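31 January 2024

# Visit to the Skenero open day

We went to the Skenero open day to help settle one line in next year's budget: whether to buy an arm outright, rent one, or spend the first part of the money on simulation and put off the hardware until November. Our planning figure is £32,000 for everything, including training and a spare gripper.

The morning was spent in the simulation room. Skenero builds furnished rooms in software and runs a robot in them, so a buyer can try tasks before ordering. The gripper is a plain two-finger type, which matters to us as it is the cheaper of the two on our list.

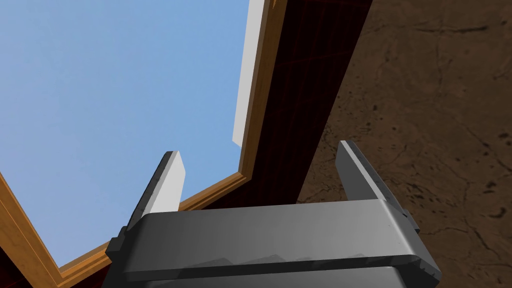
Escobar asked whether the licence fee came off the price if you later bought the arm, and was told that it did, but only for orders placed within 90 days. Escobar thought that was too short for any public body and said so.

I agree with that. Our own approval takes longer, and we would lose the discount before the order was signed. Skenero said they would look at it. I have asked for the answer in writing.

The licence covers 4 seats. We need two, or three if the evening group joins. There is no smaller pack. The room models come with it, and extra rooms are charged by the day of modelling work. A home-type room like the one on show, with a window, pictures and coloured walls, is in the standard set.

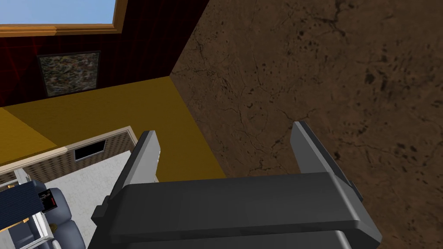
Support is a separate contract. The basic level is email only, with a reply by the next working day. The higher level adds a phone line and one site visit a year. I would take the basic level for the first year and review it.

After coffee we moved on to the two-armed model. It costs a good deal more than the single arm, and the stand and the safety scanner are not in the headline price. Add those and it is over our figure before training. The kitchen tasks are the ones our users ask for most, and the fridge is at the top of their list.
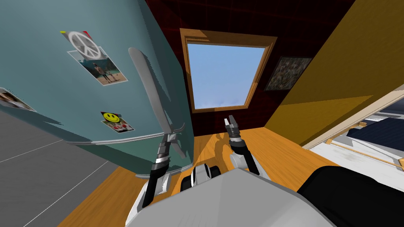 Delivery on the two-armed model is 35 weeks. The single arm is quicker, but they would not give a firm date. Brivance, who quoted us last year, gave a shorter time with no installation included, so the two offers need putting on the same footing before we compare them.

I also asked about reach. Doors are awkward to plan for, as the arm has to work close to the door and the cabinet at once, and floor space has to be allowed for the swing. Our room at Wiritz is narrow on the sink side. Skenero will model it from our drawings for a fixed fee, to be quoted.
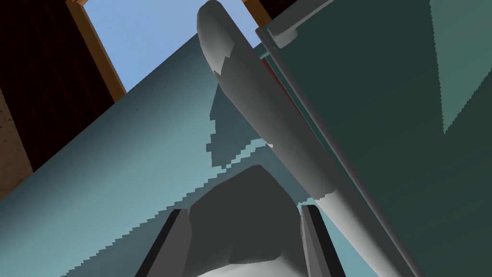 Spare fingers are sold in pairs and the pads are sold separately. I would budget for two pairs. Power is an ordinary socket for the single arm, while the two-armed model needs its own circuit, and our electrician has not priced that yet.

Still to do:

- get the 90-day rule confirmed or changed
- send the Wiritz drawings
- ask Brivance for a price with installation
- price the extra circuit

My own view for now is to take the licence this spring and hold the rest of the money over. Lunch was sandwiches, and parking was free after ten.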